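3 December 2019

So the Plakstead walk-in clinic is closing on Saturdays, and I have been stomping round the house about it since the letter came through the door. It's one side of A4, it uses the word "streamlined" twice, and it tells us that anyone who needs to be seen at the weekend can "access alternative provision" in Tarnby. Lovely. Tarnby is 70 minutes away on two buses, and the second one doesn't run after five.

I know there are bigger health stories going on (you can't put the telly on at the moment without somebody pointing at a hospital), but this is the one I can see from my kitchen window, so this is the one you're getting.

I've used that Saturday clinic more than I'd like. Ear infections, mostly. My youngest, Min, seems to save every single one for a Friday night, and there is a particular kind of dread in listening to a three-year-old whimper at 2am and doing the sums on how long it is until anyone opens. With the clinic it was nine o'clock, coat over pyjamas, ten minutes' walk, done. I've sat in those orange chairs with half the people on our street. You find out a lot about your neighbours' knees.

The reasoning, as far as I can make it out, is that Saturday numbers are low. Well, are they? In November they cut the hours to mornings only and took the sign down from the main road, and then they counted. Ye-seo Han, who used to work on the front desk there, told me they were turning people away at noon most weeks, and none of those people went into the figures because they never got as far as being booked in. I can't prove that. But I was one of them once, so that's at least one missing!

We had a meeting about it last Thursday in the upstairs room at the library. I was expecting six people and a plate of biscuits and it was standing room only, with the windows steamed up and somebody's pushchair wedged in the door. A man from the health trust came with slides. To be fair to him, he stayed the whole two hours and he didn't lose his temper, which is more than I managed. He said the building costs too much to heat and staff for one extra day. Somebody asked how much too much, and he said he'd have to get back to us. Somebody else asked what an ambulance to Tarnby costs, and he said he'd have to get back to us about that as well.
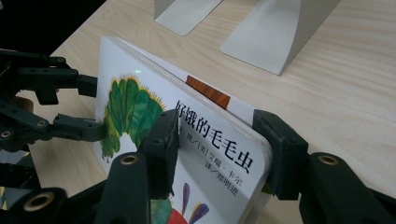 *好饿的毛毛虫, the Chinese edition of the hungry caterpillar.*

What bothers me most is who gets left with the problem. If you've got a car, it's a nuisance. If you haven't, it's a taxi you can't afford or it's waiting until Monday, and waiting until Monday is how my mum ended up with pneumonia two winters ago. She thought she was being sensible, bless her. She didn't want to bother anyone.

Then there's the phone line, which we're all meant to ring first now. I did try it, the weekend before last. I was on hold for 50 minutes with the same eight bars of piano, then had a very kind nurse who asked me all the right questions and told me to take him to the walk-in clinic. On Saturday. In Plakstead. I did laugh, a bit, once I'd put the phone down.

Anyway, there's a petition. Si-woo Joo has printed copies for the chip shop, the post office and Barnum's (on the counter by the seed packets, ask if you can't see it). We need 3000 signatures before the council has to discuss it and we were at about half that on Sunday night. You don't have to live in the village, you only have to be registered with a surgery in the area, so if you're out towards the reservoir that includes you too.

And if you've got five minutes, write to the trust as well - an actual letter, with your own story in it. Mine ran to three pages and I've been told to take out the paragraph about the piano music. I'm thinking about it.

The next meeting is upstairs at the library again, same time, and I'm bringing a fan heater for the corridor in case we spill out of the room. Bring a cushion if your back's anything like mine.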